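Zurberg extends kitchenware exchange until December

The town of Zurberg will keep its kitchenware exchange open until the end of December, the town office announced this week. 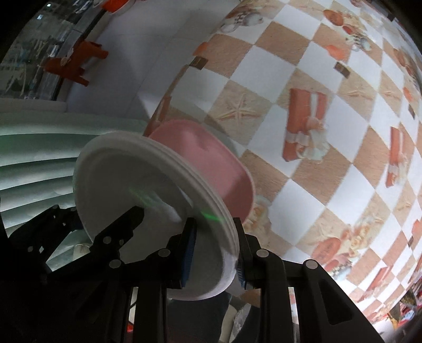
The exchange started in spring as a small test in the former post office on Dratau Street. Residents can bring plates, bowls, pots and other kitchen things which they do not need anymore, and take home something else for free. It was planned to close after the summer, but the demand was higher than the town expected.

According to the town office, 532 households have used the exchange until now. Most of them came from Zurberg itself, but 116 came from Ridov and the smaller villages along the river. At first, people from outside the town were not allowed to take items. This rule was removed in June after several complaints.

The rooms belong to the company Havlíček, which sells building materials and bought the old post office two years ago. The company wanted to begin the renovation in fall and has now agreed to wait until January. The town pays no rent, only the heating and the electricity. What will happen with the exchange after the New Year is still open. One possibility is the ground floor of the library in Ridov, but there the entrance has stairs and no ramp, and the two towns have not yet agreed who would pay for one.

Not everything is accepted. Electric devices, knives without a cover and pans with a damaged coating must be taken to the recycling center as before. Glasses are accepted only in sets of at least 2, because single glasses stayed on the shelves for months. Everything should be clean when it is brought in. The town asks people not to leave boxes in front of the door at night, which happened often in August and caused broken dishes on the sidewalk.

From October there are also new opening hours. The exchange will open at 3 p.m. and close at 7 p.m., so that people who work during the day can come more easily. Each household may take up to ten items per visit. Clubs and schools which need a larger number of dishes for an event can borrow them for one week. For this there is a stock of around 100 plates with matching cups, and a deposit must be paid at the town office before pickup.

Parking behind the building is not possible during the work on the water pipes. Visitors can use the parking lot at the swimming pool, five minutes away on foot. The bus from Ridov stops directly across the street.

3 comments | 27 shares

We use cookies to make this site work better. Accept | Settings

Contact | Copyright Zurberg Local News | Back to top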